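3. Bowls, Counters, and the Lower Rack

3.1 Scope of this section

The preceding section dealt with flat plates, glasses, and cutlery, which fit most household dishwashers without much thought on the part of the person loading them. This section turns to wide bowls. Bowls were the items most often moved a second time in the Lekness kitchen study, and they were also the items about which participants disagreed most when asked how a load should be arranged. The discussion covers the form of the bowl, the counter space above and beside the machine, and the layout of the lower rack. Detergents, water temperature, and program choice are outside its scope and are taken up in Section 5.

3.2 Setting and materials

The study drew on seven households and two test kitchens, the latter maintained by the Trarnura group for work on storage and cleaning. In both test kitchens the dishwasher sits under the main counter, with its door opening into the standing area. The households varied more widely. Some had the machine beside the sink, some had it across the room, and one had it at the end of a narrow passage where the open door blocked the way to the pantry.

Participants used their own dishware at home. In the test kitchens a shared stock was provided, made up of everyday pieces from the Kelix range and a smaller group of handmade bowls from the Lò workshop. The shared stock was chosen to include shapes that are common on the table and awkward in the rack. Deep soup bowls were left out after the first trial period, as they could be placed on the upper rack by nearly everyone and added little to the comparison.

Sessions were held in three periods. Notes were taken by Trinh Doãn in the households and by Mohit Kanaujia in the test kitchens, using the same form. The form recorded where an item was set down before loading, which rack it went to, whether it was moved again before the door was closed, and any remark made by the person loading. The coding scheme was fixed on 2022-05-19 and was not changed afterward, apart from one correction to the wording of the category for items placed on their edge.

3.3 Shape and angle of placement

A plate stands between two rows of tines and needs little more than its own thickness. A bowl claims the space in front of it as well. The wider and shallower the bowl, the closer it comes to behaving like a plate, but its curve still pushes against the neighboring row, and an item placed there tends to lean. Participants dealt with this in two ways. The first was to stand the bowl nearly upright and leave the next row free. The second was to lay it face down at a low angle across several rows, which keeps the hollow open to the spray from below and takes up the room of a number of plates.

Neither practice was clearly better in every load. Upright placement worked well when the bowls were alike and could be set one behind another at the same angle. In mixed loads the low angle was more dependable, and participants who used it were less likely to rearrange the rack afterward. The cost was a second cycle later in the day in the larger households, where the plates that had been displaced were left in the sink.

The foot of the bowl matters too. A tall foot catches on the tines and holds the bowl in place, but when the bowl is laid face down the ring of the foot turns into a small basin that collects water. Several participants had formed the habit of tipping each bowl before taking it out. A low or absent foot avoids the problem, though such bowls slide more easily when the rack is drawn out.

Figure 2. Work at the counter and the dishwasher. Third view: a shallow bowl held over the counter, with the dishwasher door down. Fourth view: the interior of a wide bowl.

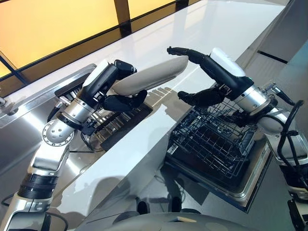
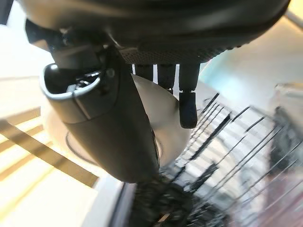
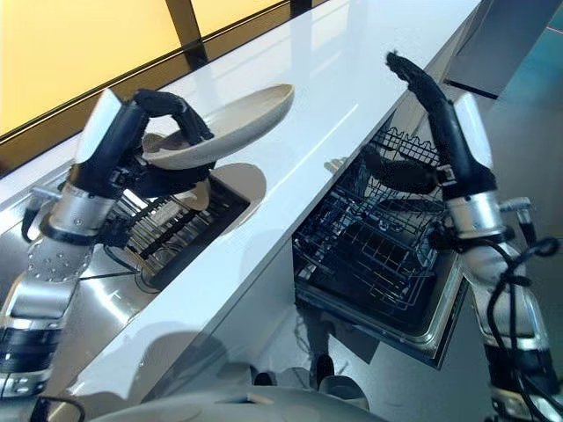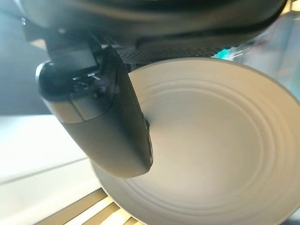

The surface of the bowl was the second point on which the sessions gave consistent results. Smooth glazed interiors were usually judged ready for the machine after scraping alone, while participants looked longer at any piece with a worked or textured interior. Raised rings of the kind seen in the fourth view of Figure 2, running inward toward the center of the bowl, have a side that catches the light and a side that stays in shadow, and food residue on the shadowed side is easy to overlook on a first inspection. Participants who turned the bowl under the light before loading it found such residue more often than those who looked straight down into it. The glaze color also played a part. Pale glazes show tomato, coffee, and spice stains readily, but they hide rice starch and dried milk, which were among the more common complaints about bowls coming out of the wash.

3.4 The counter as a holding area

Loading is often described as a movement from table to rack. In the sessions it was usually interrupted. Items were brought to the counter, set down, and loaded later in a different order, with plates first and bowls last. People loading alone did this almost without exception. Where two people worked together, one tended to hand items over directly and the counter was used less.

The position of the counter above the open machine has practical effects. An arrangement like the one in the third view, where the open dishwasher lies below the front edge of the counter, keeps the distance between surface and rack short. It also means that the front of the counter is the only part that can be used comfortably once the door is down, and participants in both test kitchens pushed items toward the back as the counter filled. Wide bowls suffered most from this. They were stacked inside one another to save space, and when the stack was taken apart the underside of each bowl carried residue from the one below.

Glossy counters were valued for the ease with which they could be wiped. They were also described as noisy and slippery. In one household a folded towel was laid down before any ceramic piece was set on the counter – a practice the family extended to the inside of the sink. The towel slowed the work a little and was thought worth the trouble. No comparable habit was found in the households with wood counters.

3.5 The layout of the rack

Racks are laid out mainly for plates. The rows of upright tines are evenly spaced, and that spacing is set by the plate, so that a bowl must be fitted to a pattern made for something else. Folding tines were present in some of the household machines, but their use was uneven. Participants who had owned the machine for a long time were in some cases unaware that the tines folded, and those who did know often left them upright from one load to the next.

The color and finish of the rack came up in remarks more than had been expected. Dark racks inside a dark interior were said to make the rows hard to tell apart, particularly in December, when most of the evening sessions took place under ceiling light alone. Participants found the row by touch, lowering the bowl until it met a tine and then shifting it sideways. A strip of light under the front edge of the counter had been fitted in one household for this reason, and the person who loaded there made fewer second placements of bowls than in the sessions held before the light was added. A single household does not support a general claim, but the point deserves attention in later work on kitchen lighting.

3.6 Remarks on handmade pieces

The Lò bowls were treated with more care than the Kelix pieces in every respect recorded on the form. They were carried singly, set down away from the edge, and loaded with a gap on either side. A number of participants preferred to wash them by hand even when told that the makers considered them suitable for a dishwasher. When asked, they mentioned the weight of the bowls and the uneven line of the rim, which made it hard to judge where the bowl would come to rest against the tines.

This caution had an effect on the rest of the load. With two handmade bowls in the lower rack, plates were moved to the upper rack or held back, and the load as a whole was smaller. Households that owned such bowls had generally settled the matter by keeping them for guests. The storage of seldom-used pieces, including the question of whether bowls should be stacked with a cloth between them, is treated in Section 4.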